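The Long Table at Blackwood
by Róisín Hanrahan

I was raised to think of prayer as something you did on your knees, quickly, before the lino got too cold. So it took me a while to settle into the evening prayers at Blackwood, where a small and cheerful parish has been singing the psalms together, every night of the week, for 17 years.

They sing all 150 of them across the month, the cursing ones included (I did wonder!), and they leave a long silence between the verses, long enough to hear the magpies carrying on in the gums outside. My first night I came in early on every single line, and the woman beside me simply patted my arm and kept singing.

Afterwards there is soup, and talk, and usually a bit of a friendly argument. The night I stayed late it was over Psalm 88, the one that ends in darkness with no comfort offered at all, and whether you ought to follow it with something brighter. The old hands said no, leave it be, somebody in the room will need it just as it is.

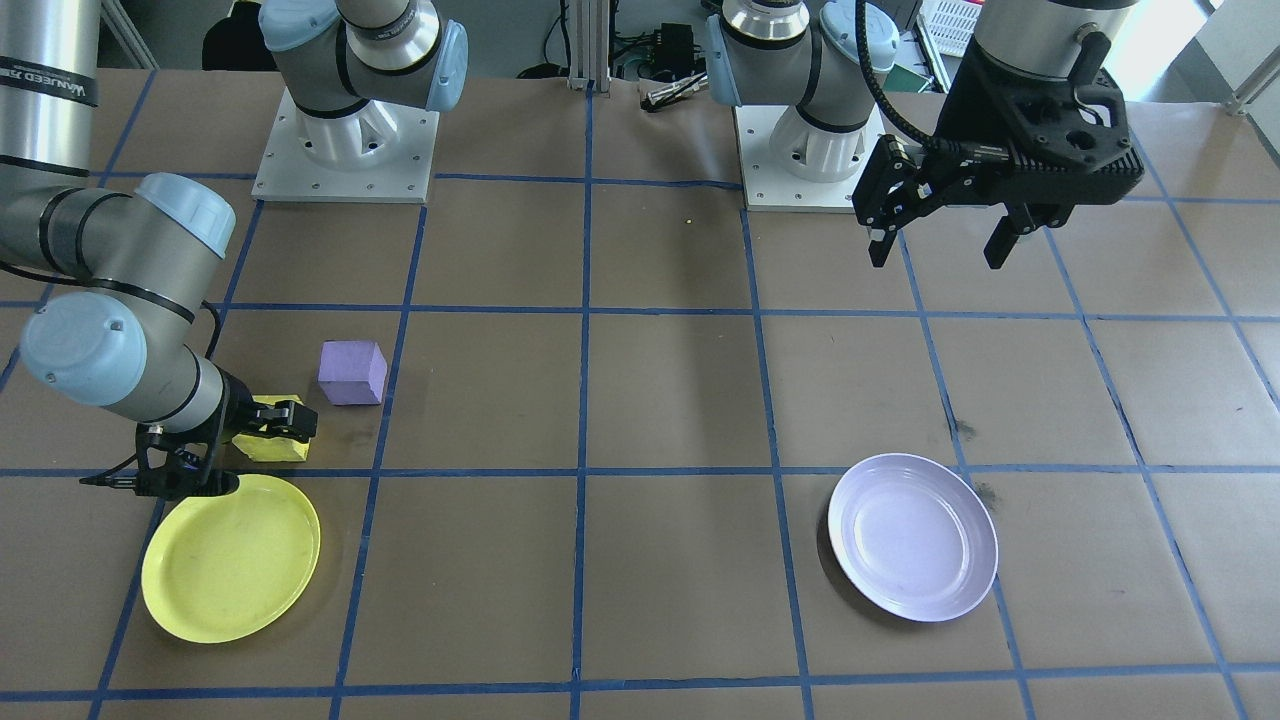
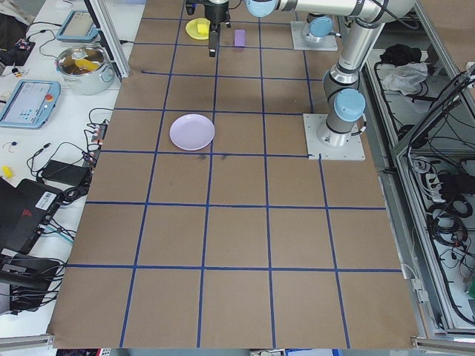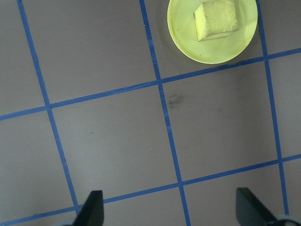

Going on to Tollden

An hour up the road, the Tollden congregation borrowed the idea last May and, being Tollden, changed nearly everything. They sing in the mornings, with a guitar, and the children choose the closing psalm, so it's almost always the one with the sea monsters in it. I'd driven up expecting to miss the quiet, and I did a little, but my neighbour in the pew had a lovely big voice and I found myself humming all the way home.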